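Findetby Teaching Room Guide
Section 3: Getting set up for a table session

If you've come over from the packing hall, hello, and don't worry, I was on the benches too before I moved across to this. I wrote this section after my own first month in the teaching room, when I kept a notebook of everything I had to ask twice. The official Cikance booklet is in the desk drawer and it's fine for part numbers, but it assumes you already know what a session feels like. This one's for the people holding the grippers.

What's changed, if you've been away

The short version is that the arms on the packing line learn from us now. Before, somebody from Mivska came in and programmed each move, and if the shape of a box changed we waited for them to come back. Now we do the job by hand with a pair of grippers, the movement gets recorded, and the recordings go off to train the arms. So the person who knows how to turn an awkward carton without crushing the corner is the person doing the teaching, and I think that's a decent thing to have come out of all this.

It has changed the day, though, and I'd sooner say so. There's less lifting and a lot more standing about. You'll be slower than you were on the benches, on purpose, and that bothered me for longer than I expected. You'll also spend a good part of the shift near people wearing backpacks and controllers who can't always see where you are. I missed the radio as well (still do).

Before you start

You'll need:
- a pair of grippers, left and right, from the charging shelf
- a backpack, if you're on a walking task
- a free chair, if you're on a seated task
- the session sheet, with the task code written in before you begin. The warm-up task is 3524, and everyone does that one first.

Read the whole of this section once before you pick anything up. It doesn't take long and the steps do depend on each other.

3.1 Clearing and checking the room

1. Walk the room first with empty hands. Look at the floor as you go, right up to the walls. We've got more cables down than I'd like and they move during the day as people drag things about.

2. Lay any spare cable back towards the wall. If it has to cross a walkway, lay it flat and tell the others out loud that it's there. A cable you've walked past all morning is the one you'll catch when you've got a gripper in each hand.

CAUTION: Never pull a cable free by tugging from the gripper end. Follow it back to the socket and unplug it there.

3. Choose your table and say which one you're having. The big brown one is the favourite, and whoever is on a seated task gets first call on it.

4. Leave the furniture where you found it unless the sheet tells you to move it. I know it's tempting to tidy! I spent my first week straightening chairs between goes. The Mivska people would like the room to look lived in, with chairs at odd angles and flowers out and coats on the rack, and after a while you stop itching to sort it.

5. Agree on standing places. If there are several of you in at once, each person picks a patch of floor and keeps to it until the go is over. Those with backpacks need extra room behind them when they turn round.

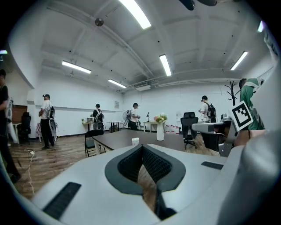

6. Call out before you walk behind anybody. Just your name and "behind" will do. It feels daft for a day or two and then you start doing it at home in the kitchen.

NOTE: A busy room isn't a problem for the recording. You don't have to wait for people to leave or ask them to stand still. What you do need is a clear reach in front of you, and an arm's length to either side.

3.2 Picking up and checking the grippers

1. Take both grippers from the shelf and check that they're a pair. The numbers are on the stickers inside the handles. Mixed pairs will switch on quite happily and then give you a recording that can't be used, and you won't find out until the next morning.

2. Look at the patterned squares. Black and white, blocky, one on every face you can get at. The system follows these to work out where your hands are, so they have to be clean. Wipe with the dry cloth only.

CAUTION: No sprays, no hand gel on the markers. If you've just used hand gel, let it dry off properly before you touch anything.

3. Squeeze each gripper slowly, all the way shut and all the way open. It should move smoothly. If it catches, put it on the repairs tray and take another pair, and don't be a hero about it. I once nursed a sticky one through a whole morning and every single go had to be done over.

4. Feel the soft pads inside the jaws with a fingertip. They wear down. After 500 squeezes the pads are due a check, and the count comes up on the screen when you log in.

5. Switch on. Wait for the indicator light to settle before moving on to the next part. If it keeps blinking, see the troubleshooting notes at the end of this section.

NOTE: The grippers weigh very little when you pick them up and rather more by mid-afternoon. If your wrists ache, stop. There's no target for the number of goes in a shift, whatever you may have heard in the canteen.

3.3 Sitting down to a seated task

1. Pull the chair in until you can rest both forearms on the near edge of the table, then move back a hand's width. Leaning forward a bit is normal, but hunching isn't, and you'll know the difference by home time.

2. Tuck any cord that hangs at your side so that it can't catch on the chair or get sat on.

3. Roll up your sleeves if they're long and floppy. A loose cuff dropping over a marker square is the commonest fault we get.

4. Check what's standing on the table. Anything tall, such as a vase, stays put, but make sure you can work beside it without reaching over it. Move your own position before you move the object.

5. Bring both grippers up over the table and open them. Hold them close together with the jaws nearly meeting, low over the surface, and keep still while you count slowly to three in your head. We call this the hello. Every go begins with one and ends with one, and if you forget the last hello the whole go is thrown away (yes, it's maddening, yes, everybody does it).

6. Keep your head steady during the hello and look at the space between your hands. You don't need to stare at either gripper.

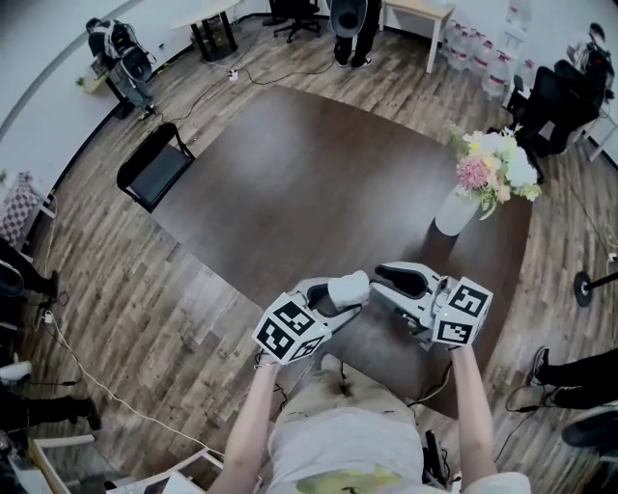 7. Start the task at an easy pace. Imagine you're showing a new starter how it's done on their first morning. They'd want to see each move finish before the next one begins.

8. If you fumble, carry on and put it right. Don't swear and start again. The arms need to see how a person recovers from a dropped corner, and those untidy goes turned out to be some of our most useful ones - the Pascu line picked up its knack for nudging a skewed lid from a morning when I couldn't get anything to sit straight.

9. Finish with the hello, lay both grippers down with the jaws facing away from you, and mark the sheet.

3.4 Swapping over

We swap after 16 goes. That's a limit we settled on between ourselves and it's worth sticking to, even when you feel you've got into the rhythm of it.

1. Lay the grippers down before you stand up. Don't hand them across in mid-air.

2. Tell the next person anything odd you noticed. A pad feeling shiny, a chair that sinks, a cable that's crept back under the table.

3. Let the next person do their own full check from 3.2. They aren't being rude, and you should do the same after them.

4. Have a proper walk about. Your shoulders have been doing small careful things for a good while and they need to do something large and careless.

3.5 When something isn't right

The light won't stop blinking: switch off, wait, switch on again. If it does it a second time, use a different pair.

The screen says "marker lost": check your sleeves first, then your grip. It's nearly always a thumb or a cuff over the pattern.

The screen says "pair mismatch": back to the shelf and read the stickers.

Somebody walks across your table in the middle of a go: carry on. Only stop if they're about to trip or you've been bumped.

You feel queasy after wearing the headset: take it off, sit down and tell the lead. This is common in the first few sessions and you won't be marked down for it.

You think the task itself is wrong: write it on the back of the sheet. Please do this one. The people who wrote the task list have never worked our benches, and 3524 was rewritten in May after enough of us pointed out that no packer would pick up a tray that way.

Section 4 covers the backpacks, including how to adjust the straps on your own.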